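Progress Report to the Hutchins Fund
Subject: Low-Cost Grooming and Coat Care Program
Reporting period: second quarter of the grant, through May
Submitted by: Birdie Thibodeaux, Program Manager

1. Services delivered

The program completed 341 grooming appointments during the period, against a target of 365 for the quarter. The shortfall falls almost entirely in the first three weeks, when the second grooming table at the Costoron site was out of service awaiting a replacement lift motor. Both tables have been in daily use since the repair, and weekly totals have met or passed the target.

Dogs made up the larger share of appointments. Requests for cats rose during the spring, chiefly for severe matting in older long-haired animals. These appointments take longer than the 45 minutes originally allowed in the schedule, and we have begun booking them in double slots on Wednesday mornings.

2. Staffing and training

Lutfa Seneviratne joined the program as lead groomer at the start of the quarter. She has rewritten the intake sheet so that skin condition, ear condition and nail length are recorded before any work begins. Two assistants finished their supervised hours and now handle baths, drying and nail trims on their own. A third assistant left for full-time work elsewhere, and the position has been posted.

All staff attended the session on low-stress handling led by our partner clinic in Sallura. A refresher is planned for the fall.

3. Equipment

Grant funds were used to purchase clippers, blades, two stand dryers and a supply of muzzles in small sizes. The Revia dryers are quieter than the units they replaced, and staff prefer them for nervous animals. Blade wear has been higher than budgeted. We now send blades out for sharpening every month, and the cost has been moved from the repairs line to the supplies line with the approval of your office.

4. Finances

Spending on consumables came to $759 for the quarter, compared with a budget of $737. Shampoo and ear cleaner account for the difference. Wages were below budget owing to the vacant assistant position. No change to the total award is requested.

5. Issues and risks

Missed appointments remain the main concern. Reminder calls are now made on the afternoon before each visit, and owners who miss two visits are placed on a same-day list. It is too early to report a trend.

The water heater at Costoron is near the end of its service life. The landlord has agreed in writing to replace it, but has not yet given a date.

6. Plans for the next quarter

We intend to fill the open assistant position, extend Costoron hours to one evening a week, and issue a short coat care leaflet for owners in English and Spanish. The draft leaflet is with the Sallura clinic for review. A revised appointment target, reflecting the double slots for cats, will be sent to your office separately for approval.
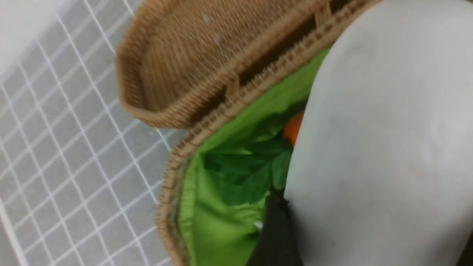
Receipts for the purchases listed in section 3 are held at the main office and can be supplied on request.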